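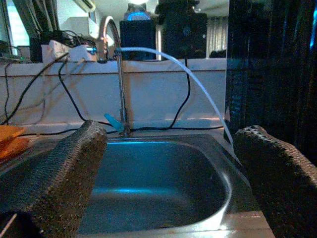

Fovard opened its doors to visitors for one morning on 2022-10-10, and I drove out to Nadville mostly because I wanted to know what happens to the people when the robots come in. They clean and check lab glassware for other companies, and the rinsing is the part going over to robots. The bench I liked best was the one with the little steel sink and the tall chrome faucet, the kind with a small blue lever down by the base. It could have been in anybody's break room! Cables all over the white wall behind it, a power strip up on top, an orange cloth or sponge off to the side, and a gripper with dark, rough padding on its fingers working right there over the basin.

Our guide used to rinse by hand on the early shift. She said the old target was 400 pieces a shift, and by March her wrists hurt so much she was sleeping in braces. Now she looks after 2 benches, sets up the racks, and pulls out whatever the camera check doesn't like. She misses the talking, though. With 23 people around the long sinks there was always somebody telling a story, and now they're spread out over the whole floor (and some of them moved to packing and didn't love it). Pay went up a little for the ones who took the Brillix training, which runs two weeks, and I got the feeling that was still a sore point with the ones who hadn't gotten a spot yet.

I asked what goes wrong most. Thin stems, apparently, and anything with an old label on it - those still get done by hand in the back, at a Dreßler sink that everyone seems weirdly fond of. I got to try one flask myself and I was so slow!

There were 161 names on the sign-in sheet when I left, plus decent coffee and very small donuts. Parking is behind the building, and you want the second gate, the first one is for trucks.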